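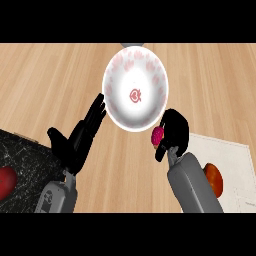

Simulated kitchen task: two hands, one bowl, a pink fruit in the right hand

From: Pavithra Lobo
Date: 17/11/2020
Subject: Re: Can they do chores yet?

Benedito Barbosa wrote:
> My sister in Clernunwood wants to know when she can buy one to
> tidy her kitchen. Is putting fruit in a bowl really still hard?

Dear Benedito, and hello everyone,

What a lovely question, and do give your sister my best! I'm afraid she'll be tidying up herself for a good while yet. Our fruit task in Sullis looks like nothing at all -- a big white bowl, an apple off to one side, an orange fruit on the other -- but we gave it 200 tries in simulation last week and it managed the whole job in 100 of them. Most of the failures came at the letting go, with the fruit catching the rim and rolling off (my toddler has the same trouble, bless him).

I'd trust it with folding even less. Still, back in March it could barely close its fingers, so I'm rather fond of it now.

Will write again once the Kamath runs are in.

Warmly,
Pavithra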